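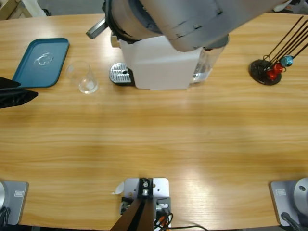
Has anyone here stuck with a chess engine that learns from your own games?

Reading time: 6 minutes

tallowmere
March 27, 2023

Bit of a ramble, sorry in advance. I used to play at a club in Rulham when I was a teenager, gave it up for work and kids, and came back to it last winter because my daughter left a board out on the landing and I kept fiddling with it on the way to bed. Since then I've been playing against a little program called Stollance. The idea is that it doesn't come with an opening book at all. You feed it your own games, it trains overnight, and in the morning it plays a bit differently.

I've given it 187 of my games so far. To begin with it was hopeless, it gave away its queen for nothing and I felt quite pleased with myself. Now it beats me more often than not, and the odd thing is that it's started doing things I do. There's a slightly daft rook shuffle I make when I can't think of a plan, and it shuffled a rook right back at me!

So my question is, am I playing against something that has learned chess, or against a mirror? And is it doing my game any good?

pinfold_k

Mirror, I'd say. If all it has ever seen is your games then all it can know is your habits, good and bad. I tried the same thing with draughts and ended up with a program that was brilliant at beating me and got flattened by my brother-in-law, who isn't even very good.

I'd go back to a normal engine for a month. You'll hate it, but you'll find out where you really stand.

gosling77

I don't agree with that at all. It isn't only copying, is it? Stollance plays itself during the overnight run, at least it does if you leave the self-play box ticked. Your games are just the starting point. Mine has wandered off into openings I've never touched in my life. I had to look one of them up in a book.

tallowmere, do you have self-play switched on?

tallowmere

I have no idea. Where's the box?

gosling77

Settings, then Training, then scroll right down past the sound options (don't ask me what the sound options are doing in there). It's on by default in the newer version. If you've got the old one you have to switch it on yourself.

tallowmere

Found it. It's off! So it's been learning from nothing but me this whole time. Well, that explains the rook.

pinfold_k

I rest my case.

gosling77

You rest half a case. It was beating him while only knowing his games. That means it pulled something out of them that he wasn't using himself. I find that far more interesting than the self-play stuff.

marrowfat_lane

Long-time lurker, first post in ages. I did a lot with learning programs for board games back when you had to leave the computer on all weekend and apologise to the family about the electric. Mine was for a game called Pallelura, which I doubt anybody here has played, it's a bit like Go with a river down the middle. No strategy guides, no grandmasters, nothing to copy from. I gave it the rules and a way of scoring the end of the game and let it get on with it.

For the first 40 generations it was rubbish. Then it worked out that holding the river crossings mattered, which took me two years of playing to see for myself. I remember sitting there with my toast going cold feeling properly told off.

My opinion, for what it's worth: stop worrying about whether it "knows" anything. If it makes you look at the board again, it's useful.

pinfold_k

That's a lovely story but it's a different thing. Yours started from the rules. His started from a middling club player (no offence).

tallowmere

Some taken!

quillback

Can I ask a practical question in the middle of all this? How long does the overnight run take on an ordinary laptop? Mine has been going since breakfast and the fan sounds like a hairdryer. It says 2570 positions left and that number has hardly moved.

gosling77

Lower the search depth. I have mine on 6 and it finishes before I get up. Anything deeper and the thing just sits there. You lose a little bit of strength but you won't notice it at our level.

quillback

Ta, will try that. It was set to 12. I don't remember doing that.

marrowfat_lane

Also shut everything else down before you start it. Browser especially.

pinfold_k

To be fair to gosling, I've just been reading the notes that Ngubane put up with the last release, and they do say the program weighs the moves by how the game ended. So if you lost a game, it treats your moves in that one as worse. It's sorting your good days from your bad ones. I hadn't realised that. I still think you'd get more out of a proper engine, or a human being, but I'll take back "mirror". Call it you on a good day.

tallowmere

Being beaten by myself on a good day is a bit galling. I've ticked the box now and set it off with depth at 6 as well. Will report back once I've had a few games with the new one. If the rook shuffle has gone I'll be a little bit sad.

gosling77

Keep a copy of the old one! File, Save brain as. I didn't, and I miss mine. It had a thing about pushing the h-pawn on move three and I never found out why.

tallowmere

Saved it just in time, I think. It's called "rook". Right, off to bed.

quillback

Depth 6 worked by the way, it finished while I was out at the shops. Lost the first game in nineteen moves.

Recent threads

Stollance won't import games from an older file format
Pallelura rules, does anyone have a clean copy?
Is February's update slower for anybody else?
Teaching a program noughts and crosses from scratch
Rulham club night, are beginners welcome?
What to do when your engine only wants draws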